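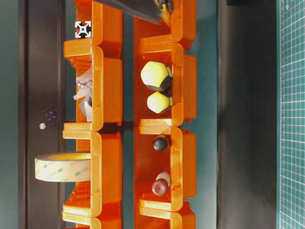
Flivness Clinical Chemistry — Iron Status Group, shared notebook

May, started 8:40 a.m.

Ferritin, serum. Continuing from the last entry: the high pool reads low when run neat and comes back up when diluted. Want to know if this is the calibration curve flattening at the top, a diluent problem, or a real hook.

Samples. High pool from the back of the freezer, low pool from the door rack. Both thawed at room temperature, inverted gently, spun at 2,000 g to clear fibrin. High pool had a small clot stuck to the wall; pipetted from the other side. Low pool clean. Neither looked hemolyzed. The label on the high pool gives an assigned value of 310 ng/mL, from the old Girkano method. That value was never transferred to the Trandska kit, so treat it as a target for orientation only.

Kit. Trandska, new lot. Top calibrator is 600 ng/mL. Insert says to extend the range with the supplied diluent and doesn't mention any other. We have been using the Rotich buffer for dilutions on the last several plates because the supplied bottle ran short. Should have been written down at the time and wasn't.

Plate layout. Calibrators in duplicate, columns one and two. High pool neat, then at one in two, one in four and one in eight, in supplied diluent and again in Rotich buffer. Low pool neat only, at the start and end of the plate to catch drift. Blank in the corners.

Incubation two hours, sealed, on the shaker. Seal lifted on one edge of the plate, bottom row; pressed down again when noticed. No samples in that row apart from a blank, so leaving it. Wash step normal, no bubbles in the manifold after priming.

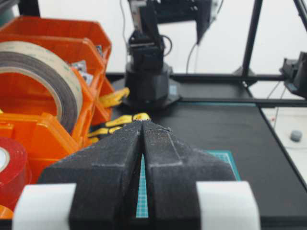

Read at the usual wavelength with the correction wavelength subtracted. Four-parameter fit, same weighting as before. Curve looks ordinary until the top two calibrators, which are closer together than on the previous lot. Duplicates agree well everywhere except the lowest calibrator, where one well is high. Refit without it and nothing above the bottom of the curve moves. Kept both fits in the plate folder.

High pool, supplied diluent: the three dilutions, multiplied back, agree with one another and sit near the label value. Neat is lower than all three. Not by a lot, but by more than the duplicates differ.

High pool, Rotich buffer: results climb with each dilution step. No plateau. A hook should level off once the sample is dilute enough, and these don't, so I read this as matrix. The Rotich buffer has no added protein as far as I can tell from the bottle. Loss to plastic at low concentration would push results down, and these go up, so protein alone isn't a full explanation.

Low pool start and end agree. Drift is off the list.

Where that leaves it: two separate things on one plate. The buffer gives a climbing result and shouldn't be used with this kit. The neat reading is low for some other reason, and a dose hook at this concentration seems unlikely when the top calibrator is well above it. Curve shape still possible. So is something in the pool itself.

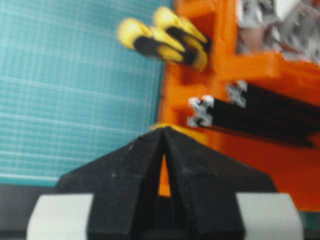

Comment added later, different ink: check whether the high pool is serum all the way through. I remember a pool from that batch being topped up with EDTA plasma when volume was short. EDTA could pull the neat reading down and would dilute out, which fits your supplied-diluent set. It would also be worth testing one single-donor serum in the same range before blaming the kit.

Reply to the above: good point, and I can't rule it out from the freezer log. The entry says "pooled" and gives no tube type. Quick check would be calcium on the leftover aliquot — if it's very low, there is EDTA in it. Have put the aliquot at the front of the refrigerator rack, marked HOLD. 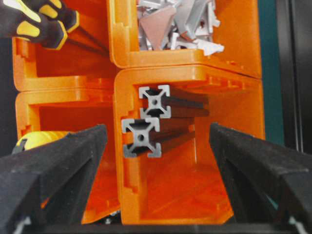
Storage bins, orange, two by two.

To do:
Calcium on the held high pool aliquot.
Order supplied diluent separately from the kit; ask Trandska if it's sold that way.
Repeat dilution series with a single-donor serum, supplied diluent only.
Go back through the earlier plates and flag every result that was diluted in Rotich buffer. Neat results from those plates can stand for now.
Replace the plate seals, the adhesive on this roll is poor at the corners.

Plate raw file and both fits saved under the lot number. Stopped 3:15 p.m.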